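From: Esther Nyamweya
To: durnholm-practice list
Date: 18/04/2019
Subject: Re: Draft section 5, cables and floor area for standing robots

Dear members,

Thank you to those who sent comments on the second draft. I reply to Mr. Ogola's message first, as it bears on wording that several sites already apply.

Victor Ogola wrote:
> Section 5 says that "all cables shall be kept clear of the
> walking surface." At Durnitz we cannot meet this with any
> legged machine that runs on a wired connection. The cable has
> to reach the floor somewhere. Please either drop the clause or
> say which part of the floor is meant. I would also ask whether
> arm reach is measured with the fingers open or closed. Our
> operators have been doing it both ways.

The editing group accepts the first point. The clause was carried over from the guidance for fixed arms and does not suit a robot that stands and steps. We propose the following text in its place:

5.2 A cable that touches the floor shall be led away behind the robot and shall not cross the area in which its feet may be placed. The operator shall check the full length of the cable before each session.

5.3 Wiring on a moving arm shall be secured so that it cannot catch on furniture within reach. Where wires hang below the elbow or forearm, the slack shall be measured at full extension and recorded.

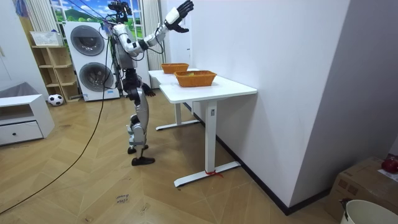

Humanoid at a desk, one arm extended. See 5.2 (floor cable) and 5.3 (forearm wiring).

On the second point, reach shall be measured with the hand open and the fingers straight. Crisanto Cabrera has noted that the Wakberg form still has a single box for this figure. A revised form will have two, one for each arm.

Clause 5.4, on household items in the work area, remains open. Njoroge Ndung'u would prefer that loose items on the floor be listed on the session sheet. Erasto Nyaga would have them removed in every case. Both positions have support – members who have not yet stated a view are asked to do so on this list and not by private message.

The numbering of section 6 is unchanged. The final text is planned for October.

Respectfully,

Esther Nyamweya
Editor, Durnholm practice notes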